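Notebook, cell 2 (red walls)
Fri 28 November
Task: cloth folding and stacking by remote control, both arms

Continued from the last entry. The target is still 50 good demonstrations of the full task before we train anything. Good means: no drop outside the floor area, no pause longer than a few seconds, and the stack ends in the back left corner. I write the task again because the wording changed twice and the old sheet is still hanging by the door:

Take cloths out of the green basket one at a time, lay each one flat in the middle, fold it, put it on the stack back left. Basket stays back right. Order of the cloths is free.

Setup

Leader arms were re-zeroed in the morning. The right leader had an offset in the wrist again, small, but you feel it when both grippers should meet at the same height. I put the new values in the config and kept the old ones as a comment. Please do not delete the comment yet.

Recording runs at 50 Hz as before. Gripper force limit on both sides is lower than last week, because in the Wasville recordings the fingers pushed into the floor and the motors complained. With the lower limit the plaid cloth can slip when it is pulled by one corner only. I prefer the slip.

The lemon cloth is the hard one. It is thinner than the blue towel and its edge likes to curl, so the fingers close on air. What helps me is to press lightly with the left gripper and let the right one look for the edge from the side. When both try to grasp at the same moment, they come too near to each other and I lose my feeling for which leader is moving which arm.

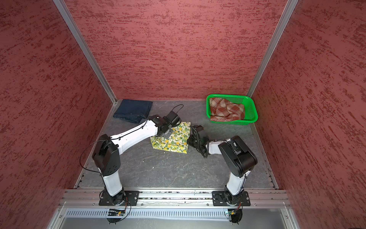
Notes on the operator side

I sat first too close to the cell and watched the arms directly. Then I moved the chair back and used only the monitor, as the policy will have only the cameras also. It is slower in the beginning. After some tries I stopped making those small head movements to look behind the gripper, and my demonstrations became more similar to each other. I think we should all do it this way, but then the old recordings are a different style and should get their own label.

Of 19 attempts today I keep nine. The others have mostly the same fault: I release the cloth too early over the stack and then go back to push it in place. The result on the floor looks fine, but the push is a bad habit to teach. I marked these "late correction" and did not throw them away, maybe they are useful as recovery data later. Voß has asked for such data already.

One more fault that I did not see while driving, only in playback – my right hand is resting on the leader when the left arm works, and the right arm trembles a little the whole time. For the trembling we could put a small dead band in the software. Or I learn to take the hand away. For now I take the hand away.

The plaid cloth goes better when I do not try to make it perfectly flat. Two pulls at most, then fold. If I smooth it longer, every demonstration gets a different number of pulls and the length of the episodes spreads too much.

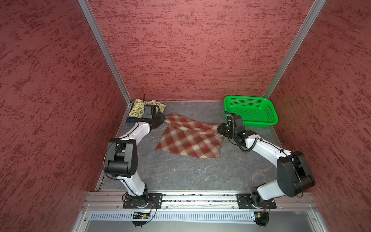
For the stack itself I changed the approach. Before, I came straight down from above with the left gripper, and the wrist covered the camera view of the corner. Coming from the front at a flat angle is better to see, but the cloth drags over the one underneath and can move it. Today I used the steep way. To be compared.

Playback of one kept episode on the arms, open loop, cloths placed by hand as at the start: first fold was okay, second one missed the edge. Expected without vision, I only wanted to check the timing between left and right. Timing is good.

Open points
– label "monitor only" to be added in the Drelby recording tool
– try 100 as episode limit in seconds, the present limit stopped me two times before the last cloth
– clean the grooves of the front rail, there is grit in it
– ask Dullunberg if the softer finger pads can still come in November
– next session: only the lemon cloth, until the edge grasp is the same every time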